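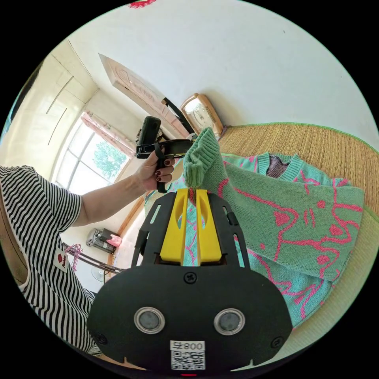 I slept badly again and woke before the alarm, thinking about sleeves. We are in the fourth week of Rornemeo, our group project for the robotics class in Mendstead, and what began as "teach a machine to fold clothes" has become, for me, mostly sleeves. A T-shirt has short ones and they forgive you. A sweater does not. My favorite to practice on is the green one with the pink cat face on the sleeve, and also the one I complain about most. When the yellow fingers take the ribbed cuff and lift it, the knitting rises into a soft point, and I must decide at that moment if I go across the body or first pull the sleeve straight. I always want to pull it straight. The plan says go across.

I should write down the plan, so that I remember later what we agreed on and do not argue from memory as we did last time. One fold sequence for every garment. Left sleeve in, right sleeve in, bottom up, turn, lay down. Start with the neck away from you. No smoothing with the free hand, never. If the fabric slips out, you may try one more time, and after the second slip you stop and begin a new take. It was Sneha who wrote these rules, on the back of a bus schedule, and we later typed them. She is very strict about the free hand. I touched the hem in one take before lunch, only with one finger, and she looked at me until I deleted it.

Our teacher, Mr. Barua, wants 180 good takes before we are allowed to train anything. By last night we had 92. I thought this was more than half and therefore good news, but he reminded us that they are not equally divided. We have many T-shirts, a nice quantity of towels, and only a few sweaters, for the simple reason that all of us avoid sweaters. So the program would learn very well to fold a towel, and would then meet a sweater and be as lost as I am. He said this in a friendly way. Still I felt a little ashamed, as half of the towels are mine.

So today was sweaters, from 10 in the morning. I did the first takes myself. The cuff is easy to find and the fingers hold it well, the ribs give them something to bite. The collar is where I go wrong. It is a V shape, and if I come from the side, I catch the edge of the V together with the lining, and then the front and the back travel together and the whole thing becomes a bag. Sneha's advice was to come from above, slowly, with the fingers more open than seems necessary. I did this and had three clean takes one after another. Then I became proud and went too fast, and the fourth was a bag again.

I notice that my hand has changed. In the first week I held the gripper very hard, and my wrist hurt at night. Now I hold it more like a spoon. I also noticed something in my head, which I want to describe correctly and maybe cannot. When I fold my own clothes in the evening, with my normal hands, I now do it in the sequence. Left sleeve, right sleeve, bottom, turn. My mother watched me and asked why I fold so slowly. I told her that I am trying not to use my free hand. She took the pile from me and finished it in one minute.

The straw mat is a success. Before it we used a bedsheet on the floor, and the sheet moved with the clothes, so every fold made two folds. The mat stays where it is. Sneha was against it at the start, she was afraid that the fibers would catch on the knitting, but so far nothing has caught, and she has stopped mentioning it. I have also stopped mentioning that it was my idea, after she asked me to.

In the afternoon we looked at the takes together on the laptop. This is the part I like least and learn the most from. In the fisheye picture everything behind us bends, the door leans, the ceiling comes down, and in the middle of it there is one small honest thing, the two fingers and the piece of cloth. You cannot hide in it. I could see each time when I hesitated. The fingers go down, stop in the air, go down again. Mr. Barua says hesitation is the worst kind of data, worse than a mistake, and the machine will copy it faithfully. I asked if he was sure that it is worse than a mistake. He thought for a while and said no, he was not sure, and that we could test it if we kept our hesitating takes in a separate folder. So now I have a folder with my hesitations in it. Sneha named it after me.

We threw away a lot. I had hoped to reach 120 and we are not there. The sweater takes are short, around 35 seconds when they go well, but between them one has to spread the sweater out again, and spreading it out takes longer than folding it. We tried to make a rule for this too. Should it always lie the same way at the start? I think no, people do not leave their sweaters always in the same way. Sneha thinks we should first have the easy case working and only after that make it difficult. We did not finish this discussion. We wrote both opinions at the bottom of the typed rules, with a question mark.

There was one message from Druteck, where Mr. Barua once worked, and where they have promised to let us run our trained program on a real arm for one afternoon in June. They ask which garments we will bring. I would answer towels, to be safe. Sneha has already answered: the cat sweater, one T-shirt, and one towel "if there is time." I read this twice. She sent it while I was washing the cups.

I am not angry. Maybe a little. If the arm makes a bag from the sweater in front of the engineers, I will at least know from which of my takes it learned this.

For tomorrow: charge everything tonight, not in the morning. Ask Mr. Barua if a cardigan counts as a sweater (I say it does not, the buttons are a different problem). Collar from above, fingers wide, do not stop in the air. Ten more takes before I am allowed tea. Also find a second sweater with a less difficult collar, my brother has a gray one and he will not miss it until the fall.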